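ruoxi_q
Does the Fudesdale founding story have one brother or two? My grandmother told it with one, who crossed the river and named the first well.

Liesbeth DH
Two. The younger stayed behind, so the river clans claim him.
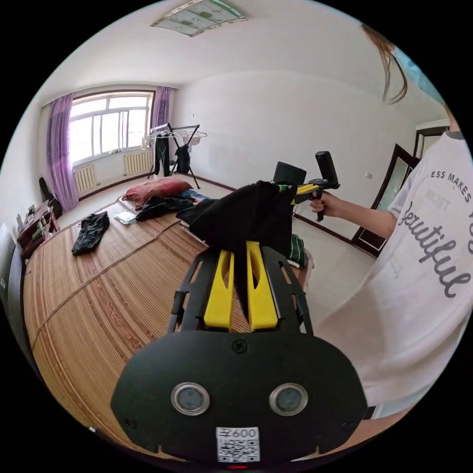 dmaeng45
The younger brother was added later, I think. The songs from Jukholm never mention him. They only have the elder carrying his father's black cloth, plain black like the one here, bunched up the same way.

Liesbeth DH
Disagree. Song 126 names both.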